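## 5. Setting up a crack monitor on an earthen wall

Use this section for the Parus crack monitor on rammed earth, adobe or lime-plastered masonry. For stone facades, see section 8.

**Before you start**

- Get written permission from the site office. On listed buildings, the conservation officer must approve each fixing point.
- Brush the wall by hand. Do not use water or compressed air.
- Check that the serial number on the plate matches the one on your record sheet.

**Mounting**

1. Choose a point where the crack is clean and both edges are firm. Tap the wall lightly on each side. If it sounds hollow, move along the crack and try again.
2. Mark the crack ends in pencil and write the date beside each mark.
3. Mix the lime putty to a stiff paste. Do not use epoxy on earthen surfaces.
4. Press one plate on each side of the crack, with the scale level and the cursor at zero.
5. Hold both plates in place with the spacer bar and leave the putty to set for 2 days.
6. Remove the spacer bar and take the first reading.

> **Caution:** Never fix a plate over painted or carved decoration. If there is no plain surface nearby, call the project architect.

**Reading the monitor**

Take readings every Wednesday at the same time of day. Earthen walls move with heat and moisture, and a morning reading can't be compared with an afternoon one.
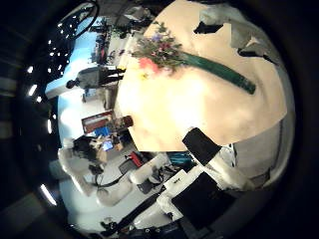 7. Stand square to the scale and read the cursor to the nearest half millimeter.
8. Enter the reading, the air temperature and your initials on the record sheet. Note any rain since the last visit.
9. If the cursor has moved more than 5 mm from the first reading, close off the area and report to Agnes Aasen the same day.

**Note:** Sheets go in the green binder under the building number (the granary is 1646). Peter Pešek holds the spare plates and putty.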